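Robot Manipulation and Learning
Lecture 9 notes: Distractor objects and policy evaluation in simulation

9.1 Where we are

Lecture 8 ended with a behaviour cloning policy trained on demonstrations of a single pick task. The success rate on held-out starts looked good, and we left open the question of what the policy had learned to look at. These notes cover one way of testing that, the paired distractor protocol used in the Lurkside coursework, and the result you will be asked to reproduce in Assignment 4.

You will need the notation from 8.3. As before, o is the camera observation, q the joint state, a the commanded change in end effector pose, and g the gripper command.

9.2 The problem

A policy trained by imitation is free to use any feature of the observation that predicts the demonstrated action. If the target is always the only coloured object on the table, then "go to the coloured region" and "go to the cube" give the same training loss. Held-out starts drawn from the same distribution cannot separate the two. A change in the scene can, provided that the change leaves the correct action unaltered.

Call an object a distractor for a given episode if (a) it is not the target, (b) it is visible in at least one observation, and (c) the expert's path to the target neither touches it nor bends round it. Condition (c) is the one students tend to forget. An object which stands in the way is an obstacle, and a drop in success caused by an obstacle says little about perception.

9.3 Scene generation

Scenes come from the Staltine generator. Each scene is built in this order:

1. Draw a room and a table from the background set.
2. Place the cube at a pose drawn uniformly from the reachable region, with free yaw.
3. Draw the distractors from the object library. Place each by rejection sampling, with a minimum clearance from the cube and from the straight-line approach.
4. Draw light positions and intensities.
5. Let the physics settle, then check the clearances again. Discard the scene if any check fails.

The library holds 375 textured household meshes. Textures are kept as supplied, including any printed patterns or lettering, as high-contrast surfaces are among the features we want to test against. 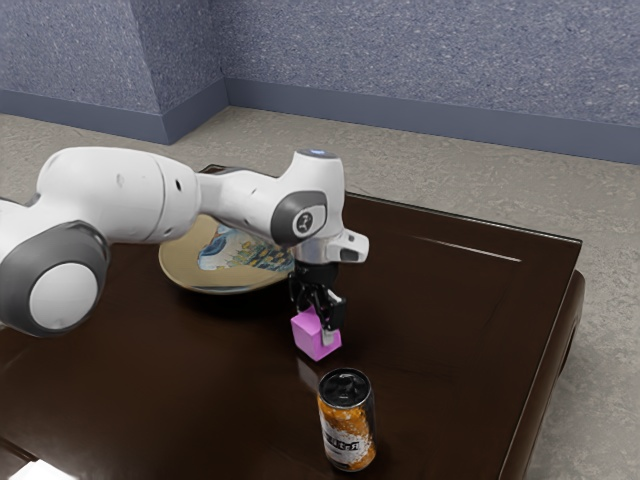

Figure 9.1. Simulated scene with cube target and two distractors, a decorated plate and a drinks can. Gripper at the cube.

Two points about Figure 9.1 matter for what follows. First, the forearm and wrist hide part of the plate. Occlusion of this kind changes as the arm moves, so the visible area of a distractor is a function of time and should be logged per step. Second, the tabletop is glossy and carries a muted reflection below the cube. A segmentation method based on colour alone may include some of the reflection in the target mask. Use the instance masks from the renderer when computing the measures in 9.5.

9.4 Paired evaluation

Let s be a random seed which fixes everything in a scene apart from the distractors. For each s we run the policy twice:

clean run: cube only
cluttered run: same cube pose, room and lighting, with distractors added

Let C(s) and D(s) be the success indicators of the clean and cluttered runs. The quantity of interest is the mean of C(s) - D(s) over seeds. Pairing removes the variance due to cube pose, which in this task is large. Seeds where the two runs agree contribute zero, and the uncertainty comes from the discordant pairs.

Report all four cell counts (both succeed, clean only, cluttered only, neither). A single difference hides the case in which clutter breaks many episodes and rescues nearly as many others, and that case usually points to a policy sitting close to a decision boundary.

The clearance checks remove some seeds. The standard evaluation set begins with 3,000 seeds, of which 1,948 survive in both conditions. Quote the second number as the sample size. Do not top up the set with fresh seeds to reach a round total, or results will no longer be comparable between groups.

9.5 Measures other than success

Success is a coarse signal. Two further measures are required.

Path deviation. Resample both end effector paths to equal length by arc length, and take the largest distance between matching points. A policy that ignores the distractors entirely should give a value near the simulator's repeatability floor, which you should measure by running the clean condition twice.

Saliency ratio. Take the gradient of the predicted action norm with respect to the input pixels, sum its magnitude over the distractor masks, and divide by the same sum over the target mask. Normalise each sum by mask area. The ratio is undefined when the target is fully hidden, so drop those steps and state how many were dropped.

9.6 Result

We compare the baseline from Lecture 8 with the same network trained under the Sæther augmentation, in which distractors are pasted into the demonstration images with the actions left unchanged. The baseline shows a clear excess of clean-only successes. With augmentation the excess shrinks, and the path deviation falls with it. The saliency ratio falls too, but less evenly: it stays high in episodes where a distractor is close in hue to the cube.

Increasing the number of pasted objects per image beyond 4 gave no further gain on the Stesberg cluster runs and slowed training. Treat this as specific to our image size. Larger inputs may leave room for more.

9.7 Limits

Pasted objects cast no shadows and produce no reflections, so the augmented images differ from rendered clutter in a way the network could detect. All evaluation here is in simulation, and nothing in this section supports a claim about transfer to hardware.

9.8 Exercises

Show that the variance of the paired estimator is no greater than that of the unpaired one when C and D are non-negatively correlated.

Give a placement that satisfies the clearance test in 9.3 but breaks condition (c) in 9.2. Suggest a stricter test and estimate its cost per scene.

Repeat the path deviation analysis using time in place of arc length for resampling. Explain any difference in episodes where the policy pauses before closing the gripper.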